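Home | About the Institute | Programs | Visits | Publications | Contact

Report on the visit to the Iltine manipulation laboratory, February 2025

A delegation of 19 staff from the Ustier Institute was received at the Iltine laboratory by Jordan Treloar, head of data operations. The purpose of the visit was to learn how examples are gathered for the Plurton grasping model and to judge whether a similar program could be run on our own premises.

The morning was given to a briefing on the collection plan. The present set covers 54 household items, most of them ordinary food packaging. Each item is placed by hand in a marked cell of the work surface, and an operator guides the arm through the grasp. The wrist camera and the joint readings are recorded together. Worn and dented packages are kept in the set on purpose – the earlier set, built in June from new packages only, had served the model poorly in trials.

The delegation then observed a full session at one of the 5 stations. Operators work in periods of 22 minutes and change places at the end of each. Failed grasps are labeled and stored with the others. Ms. Morenike Nwosu, who supervises labeling, explained that two reviewers must agree before an example is accepted, and that disputed examples go to her at the close of the day.

Questions from our side dealt mainly with lighting, the turning of items between attempts, and storage. Mr. Treloar stated that lighting is left as found in the room. Items are turned according to a printed schedule – operators left to choose for themselves tended to repeat the same few positions. Storage is handled by the Chaturvedi office, and access can be arranged on written request.

The delegation recommends that a pilot with two stations be considered at the next planning meeting. The Institute thanks Iltine for its courtesy.

Recent items
Notes from the Chaturvedi data office
Planning meeting: call for agenda points
Visitor guidelines, revised
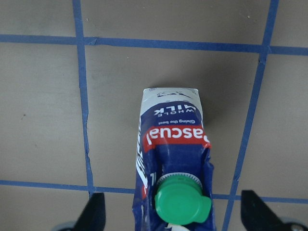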